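Home | Modules | Handouts | Reading List | Contact

This site uses cookies to remember your settings. Accept | Manage

Odbridge Workshop Practice, Handout 3
Work surfaces: boards fixed over perforated tables
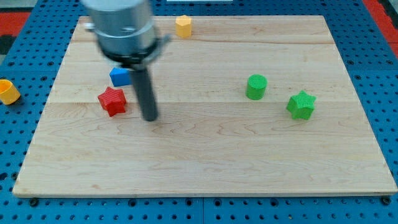
A perforated table gives a regular grid of fixing points but a poor surface for small items, which catch on the hole edges. The usual remedy is a wooden board laid over the grid and held down by bolts near its corners.

1. Board construction
Wide boards are commonly made up from planks joined edge to edge. The joins show as faint seams across the face. For this module the practice board is 800 mm long. Run a straightedge over each seam before use – a raised join will tip a small object as it slides.

2. Fixing
Bolt positions follow the hole pitch of the table, so mark out from the grid and drill the board to suit. Tighten the bolts in 3 passes, working diagonally. Heads should not stand in the working area.

3. Surface finish
Pale wood shows dirt early. Sand with the grain, starting at 60 grit only where the face is damaged, then finish finer. Wipe off all dust before placing objects.

4. Layout exercise
Set out small objects on and beside the board. Record each position from the front left corner, in millimeters. Repeat using the Flerix grid sheet and compare the two records.

Reading: Rozīte, chapter on bench tops; Darine course notes, section 3.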